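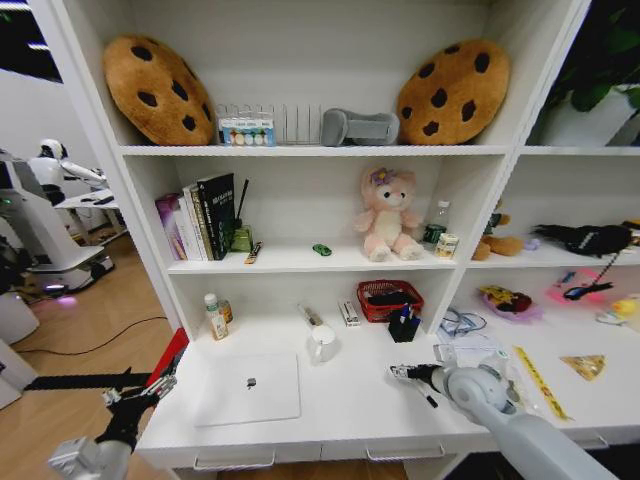 Priit Rätsep
Maintainer, Berkasance Household Word List

Berkasance Household Word List, release 13

README

What this is

A list of 2067 everyday English words and short phrases for things kept in the home, with the regional variants people use for each. It covers furniture, kitchen goods, bedding, stationery, cleaning supplies and small repairs. The list grew out of a spelling file for the Celden crossword editor and has been kept separately since release 4.

Files

words.tsv -- the main list, one entry per line
variants.tsv -- regional and older forms, keyed to the main list
rooms.tsv -- 21 room labels and their short codes
removed.txt -- entries dropped since release 10, with the reason
CHANGES

All files are UTF-8 with Unix line endings. Fields are separated by a single tab. There is no header row in words.tsv. The other two tables have one.

Fields in words.tsv

id: a number that is never reused, even after an entry is removed
headword: lower case unless the word is always capitalized
plural: blank if regular
room: a code from rooms.tsv, or X if the thing turns up anywhere
note: free text, often blank

The room code is a judgment call. "Bookcase" is under living room and "bookshelf" is under X, and we have had mail about both. "Cushion" and "throw pillow" are separate entries, linked in variants.tsv, as many American readers keep "cushion" for the part of the couch you sit on. "Marker" is the headword and "felt-tip" is the variant.

Where the words came from

Most were typed in from the Lepik store catalogs, which we were given permission to use for headwords only. No catalog descriptions are included. The rest came from readers of the Vuston newsletter, who mailed in what their families call things. Jaanus Urbonaitė checked the plurals and did nearly all of variants.tsv.

Known problems

Kitchen is too large and should be split.
Garage and shed overlap.
Hyphens are not consistent before id 600.
28 entries still have no room code. They are marked with a question mark in the note field.
Southern US forms are thin. Canadian forms are thinner.

Sorting

The list is in id order. If you sort by headword, set your locale first or the entries with apostrophes will move.

Corrections

Send the id, the current text and the text you want. One correction per line is easiest. Please don't send a whole edited copy of the file -- it takes too long to compare. The next release is planned for October.

License

Free to use and change, including in paid products. Keep this README with the files.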